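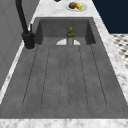 Sharing a Staff Kitchen With a Robot: What Works at the Sink

Our staff kitchen at Prikano feeds and waters two shifts, and since April the clearing up has been shared between people and a robot arm we call Plundetti. It works the sink, the counter and the cupboards over them. I run the kitchen, so I get asked about it all the time by people at other workplaces, and this page is my running list of tips. Most of them are plain kitchen tips that got sharper once a machine had to follow them too. I love this stuff, so forgive the length!

Before anything is switched on

We rehearsed everything in a computer model of the kitchen first. If your supplier offers you one, say yes, and then ask for the people who do the washing up to sit in on it. Our crew spotted things in the first half hour that I had walked past for years – the soap living in a different place every day, for one. They moved it around on the screen, argued, laughed, and came out with a kitchen plan that had their fingerprints all over it.

Soap and bottles

Pick one home for the dish soap and stick to it. Ours is the counter to the right of the basin. A bottle left standing in the basin is in the way of every plate that comes after it, for a person as much as for an arm. Wipe the bottom of the bottle before you put it back, or you get that sticky ring on the counter.

Choose a bottle with a cap in a bright color. It helps the machine find it and it helps the rest of us at six in the morning.

Plates

Scrape first! A bit of roll or crust on a plate is the biggest cause of slow drains in a shared kitchen. We keep a scrap tub right by the sink now, and the rule is that food goes in the tub before the plate goes anywhere near the basin. Plundetti can lift a plate but it has no opinion on whether that crust was somebody's lunch. People decide what is finished, the arm carries.

Lay plates flat in the basin if you can. A plate that sits half over the drain tips when the water runs, and a tipped plate is harder to pick up with any kind of hand. 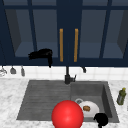 The sink in our practice model, with a plate to clear and a cloth over the cabinet front.

Cloths and towels

Give every cloth a proper hook or rail. Cabinet fronts are tempting because they are right there (I do it at home), but a towel hung over a door gets shut in, stays damp and hides the shelf behind it. We added a rail at hip height on the end of the counter and the cloths moved over there within a week.

Swap them daily. Friday is our boil wash, and whoever is on the late shift starts it before going home.

Hanging tools

Whisks, ladles and spatulas do well under the wall cabinets as long as each one keeps its own spot. Leave a hand's width between them. If two tools tangle, the arm stops and waits for help, and then one of us walks over and untangles them, so you may as well hang them right in the first place. We put the ones we use least at the far end.

Shelves

Clear a cupboard all the way before you decide what goes back. All the way, down to bare boards, with a damp cloth along the back edge where the crumbs collect. Then stand there for a minute and think about who reaches for what.
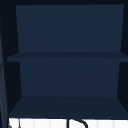

We did this over two quiet afternoons and ended up giving the lower level to everyday plates and mugs and the upper one to the big serving dishes. The arm handles the everyday things. The serving dishes stay with people, partly for the weight and partly because Hinojosa, the pottery that makes them for us, never makes two quite the same size. I am glad of that, and so is everyone who sets the table for visitors.

What changed for the crew

The stacking and carrying is what used to wear people out, and there is far less of it now. Wrists are happier. The end-of-shift reset used to take 90 minutes and there was always grumbling over whose turn it was. Now one person looks after the arm while the others prep for the next day, and two of our crew have started baking again in the time that opened up – I can't tell you how good the hallway smells.

There was worry at the start, and it deserved a straight answer. We put it in writing that hours would stay the same, and they have. If you are planning something like this, do that part before the equipment arrives. Talk about who gets to press stop, too. With us it is anyone, at any time, no reason needed.

We keep a notebook by the kettle where people write down what annoyed them. It is up to 728 entries, many of them about the kettle. The good ones go to Pakon, the shop that services the arm, and they come back with fixes surprisingly often.

Next on my list is the drainboard. The grooves need a soft brush and a little baking soda once a week, and so far that job is still done by hand, usually mine.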